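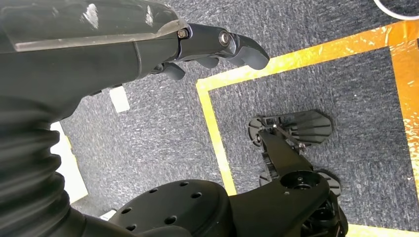 Left hand held open above the carpet, with the taped area of the floor to its right.

Frequently Asked Questions: Teaching Sessions at the Prestonside Laboratory

These answers are intended for operators, visiting staff and partner institutions taking part in the Isard teaching program. They apply to all sessions held from 01/07/2025.

What does a teaching session involve?
An operator guides the robot through a task from start to finish while its joint positions and camera views are recorded. Each complete run is called a demonstration. The recordings are later used to train the robot to carry out the task without guidance.

What is the difference between hand guiding and remote control?
In hand guiding, the operator holds the robot's forearm and moves it directly. In remote control, the operator sits at the Lozano station and the robot follows the movements of the two handles. The session sheet states which method applies. The two methods must not be mixed within one demonstration.

Do I need previous experience?
No. New operators complete 18 practice runs under supervision before their work is added to the Fakham collection. Practice runs are stored separately and are not used for training.

What is the tape on the floor for?
The tape marks the work area for floor tasks. Please do not lift, straighten or replace it. If a strip comes loose, stop the session and inform the duty supervisor.

Where should the hand be when recording begins?
The hand should be above the carpet, with the fingers loosely open and nothing in the grip. Wait for the tone before moving.

I made a mistake during a demonstration. Should I start again?
A small correction, such as a second attempt at a grasp, may remain in the recording. If an object leaves the work area or the robot touches a person, end the run and mark it "Rejected." Operators are not penalized for rejected runs.

How many demonstrations are needed?
The present target is 3000 accepted demonstrations across all tasks. At the last review, 979 had been accepted, of which 334 were recorded by hand guiding. The target will be reviewed in September.

May I stop a session early?
Yes. Operators may stop at any time and are not required to give a reason. Completed demonstrations are kept unless the operator asks for them to be removed.

Who should I contact?
Questions about scheduling and operator training should be addressed to Jarrah Rewi, Session Coordinator. Requests for access to recordings, or for their removal, should be sent in writing to Abundio Carrillo, Data Office, Prestonside Laboratory.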